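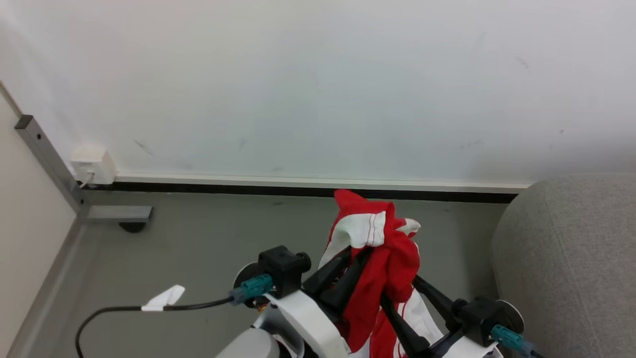 Bethan Aldous
Robot technician at Brurkari, writing in a personal capacity

I've been sulking about a log file since Wednesday, so you're all going to hear about it.

We've been running Pumine, the folding software from Vudari, on our two-armed robot. It picks up a garment, lifts it between both grippers, gives it a bit of a stretch and folds it. When it goes well I could watch it all afternoon (I have done, don't tell my manager). When it goes badly it usually goes badly in a way you can see from across the room, with a sleeve caught on an elbow and everything bunched up on one side. I can live with that sort of failure.

On Wednesday it lost a shirt. The left gripper let go halfway through the lift, then the right one did, and the whole thing slid to the floor. And the robot carried on! It stretched nothing, it folded nothing, it laid nothing down very neatly and patted it. Then it wrote "fold complete" in the log and reached for the next one. I laughed until my eyes ran, and then I went back through the log and stopped laughing.

We'd done 500 folds by then and every single one was down as complete. I went through the wrist camera recordings with a large pot of tea and found 10 where the fingers had been shut on thin air by the end. All 10 were on thin stuff, which makes sense once you know how Pumine decides it's holding something. It looks at how far the fingers have closed. Give it a towel and there's an obvious gap. Give it one layer of cotton and the fingers come so close together that the reading is nearly the same as for nothing at all, and some bright spark decided that "nearly the same" should count as a hold.
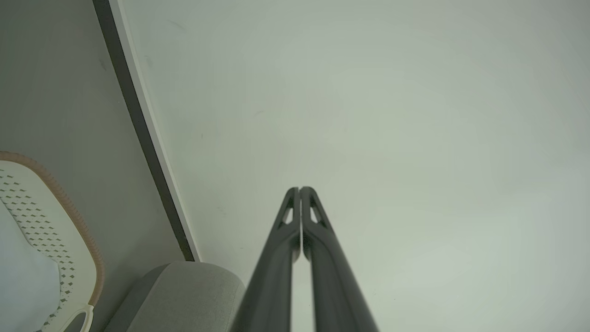 The fingers as the wrist camera sees them, with barely a sliver of light between.

I don't mind that the sensing is hard. It is hard! I've stared at those pictures myself and had to rewind to be sure. What I mind is which way the software guesses when it doesn't know. Somebody chose that, presumably so the machine wouldn't keep stopping and annoying people like me. Well, please annoy me. I'd take 100 needless stops over one cheerful lie in the log, and I'm the one who has to walk over and press the button.

People say it's only laundry. Fair enough, a shirt on the floor never hurt anyone, but the arms don't know it's a shirt. Two arms going through a full stretch while the software believes something that isn't true is a safety matter in my book, even at folding speed. I've seen people lean in to pick up a dropped garment without thinking, me included, and a robot that thinks it's still holding the thing has no reason to wait for you.

Goicoechea, who sell us the support contract, suggested raising the closing threshold and offered us a test over 2,000 folds. I said yes to the test. I've also asked for a proper "not sure" in the log, next to complete and failed, and for the arms to stop whenever it comes up. The reply was that customers find that kind of message worrying.

I'm a customer, and I'd like to be worried at the right moment. Until I get it, I'm checking the wrist camera after every run and keeping one hand near the stop button.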